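**The floor is not a shelf**

Áine Tierney, 2022-01-21

Small work areas fail from the floor up. I have held this view since I kept the parts store at Mallura, and three years of looking after shared bays in Zaltport have only hardened it. When a part goes missing in a small bay, the usual response is to buy more storage. My position is that most bays have enough storage and that it is mounted in the wrong place, filled with the wrong things, or ignored.

I kept a log at Mallura. It ran to 1,005 search entries, each one a case of a person stopping work to look for an item that had been signed out and not used up. In 206 of them the item was on the floor. The rest were spread over pockets, other people's drawers and, most often, the wrong bin. A floor item is a special case. It can be kicked, it picks up grit, and it has no label telling the next person whether it is stock, scrap or part of the job in progress.

Background makes this worse. I like a decorated wall and would not ask anyone to paint one out. But a wall with dense parallel lines is a poor thing to look past when the target is the size of a fingertip. The eye settles on the lines first. Once you choose a busy wall, the surface in front of it has to be kept plainer than it would be elsewhere.

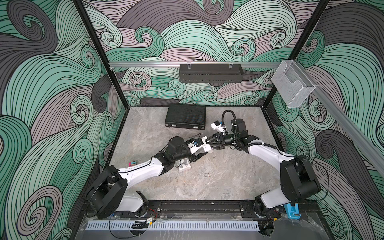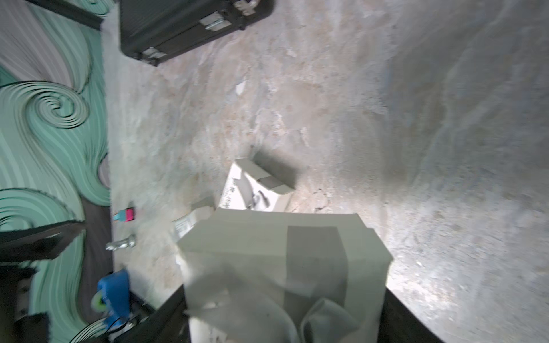
*Same wave-pattern walls in both views. A small pink and teal item lies on the floor in each.*

The hanging rack and the clear holder are the right idea. Both are fixed to rails, both are off the floor, and the holder lets you check its contents without taking it down. I would put the rings from the first view into a holder of that kind. A reflective ring on a pale gray surface is visible from one angle and lost from the next, and rings roll. The black ribbed case can stay where it is. It is large, dark and rectangular, it contrasts with the floor, and its latches face front. Large items on a floor cost you area. Small items cost you time, and time is the more expensive of the two.

Cartons are a separate matter, and I expect less agreement here. The white cardboard box in the second view has bent flaps and a wide strip of gray tape. The smaller one beyond it is tilted and partly open, with a label or packaging strip lying nearby. My rule is that a carton with bent flaps has finished its service as a container. It no longer closes square, it will not stack, and whatever is printed on its side describes a shipment. Flatten it or put it in recycling. People keep cartons for possible returns – I have done so myself – but a return carton belongs on a high shelf, flat, with the tape cut.

The standard objection comes from Mulligan, the shop next to ours, where they argue that work in progress has to sit somewhere and that clearing between steps breaks concentration. I accept the first half. The answer is a tray. We settled on the shallow Grarkow type, 19 to a stack, with a raised lip and a matte base. Anything smaller than a matchbox goes in a tray before it goes down anywhere. If the tray itself sits on the floor, I have no complaint.

Scrap paper is the last item and gets the least attention. A thin white scrap on a pale floor looks harmless. It also hides a washer completely, and it teaches everyone using the bay that things on the floor can be ignored. After that, the rings get ignored too.

I intend to run the search log again in March, with the same columns and the trays in place from the first day.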